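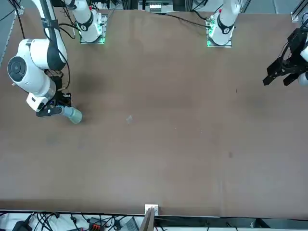

5 min read
Print | E-mail

4. Living with the two editors

I spent most of May with Markia and Yan open side by side, and I should say at the start that I came to both as a phone photographer who had never paid for an editing app. Markia is the older of the two, and it grew out of a simple filter program. Yan was built by a small team in Itdale who wanted layers and masks on a screen the size of a playing card, and you can feel them straining for room on every menu.

My method was plain enough. I took 36 photographs from a walk round Plaltthorpe (market stalls, the canal, a lot of wet brick) and edited each one in both apps, writing down every tap as I went. I gave myself a limit of 20 taps per picture. If I ran out, I saved whatever I had and moved on, which hurt with the night shots.

Markia was quicker to learn. Its sliders sit along the bottom and stay put, so after a day or two my thumb went to the right place by itself. Yan hides its sliders behind the tool you last used, and I kept opening the crop by mistake — I lost the better part of an evening to this before I found the setting that pins the toolbar. Once it was pinned I liked Yan much more! The masks are lovely. You can brush over a sky, soften the edge with two fingers and come back to it later, and Markia has nothing like that.

Figure 3 gives the tap counts for each group of pictures.

Figure 3. Taps needed per photograph in Markia and Yan, grouped by subject (street, water, portrait, night). Edits stopped at the limit are marked with a cross.

The portraits surprised me. I had expected Yan to win them easily, but its skin tool smooths ears and collars along with everything else, and undoing that used up taps I needed for the light. Encarnación Urquijo, who went through my notes and repeated five of the edits on her own tablet, had the same trouble with collars and none at all with ears. I suspect the bigger screen helped her there.

Saving was the other sore point. Yan keeps the whole history of an edit inside the file, and my library (over 1000 pictures by then) began to open slowly. Markia throws the history away when you export. I grumbled about that at first — and then got into the habit of making a copy before I started, in both apps, and went on doing so for the group shots described in section 5.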